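Adwood Cell at Giltard Gets New Cable Route and Service Schedule

Giltard has changed the maintenance routine on its Adwood cell, the single-arm station at the Astgate site that handles memory modules in used desktop towers. The changes took effect in October.

The cell was stopped at 3,337 cycles after the wrist camera began dropping its signal during long reaches. Technicians traced the fault to the cable on the outside of the arm, where a clamp had been set too tight near the elbow. The cable was replaced and rerouted with a wider loop, and the clamp was moved up the forearm.

Under the new schedule, the gripper fingers are wiped and checked for wear every 300 cycles. The camera mount screws are checked at the same interval and marked with paint so that movement shows. A full position check against the fixture takes 60 minutes and is done after any cable or gripper work.

The table fixture was also reset. It stands on the slotted aluminum table and serves as the reference for the arm's coordinates. Towers are laid on their side with the panel off before a run starts. The control software, Pan, will not release the arm until the fixture check has passed.

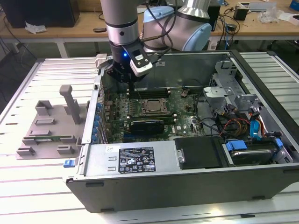
Why is the position check repeated after a gripper change?
A new gripper can sit slightly off from the old one, and a small offset at the wrist is enough to miss a memory slot. The check measures that offset and Pan stores the correction.

Giltard said the old cable is being kept for bend testing. A second cell at Astgate will get the same clamp position at its next planned stop. Run speed stays at the current setting until the rerouted cable has completed another 300 cycles.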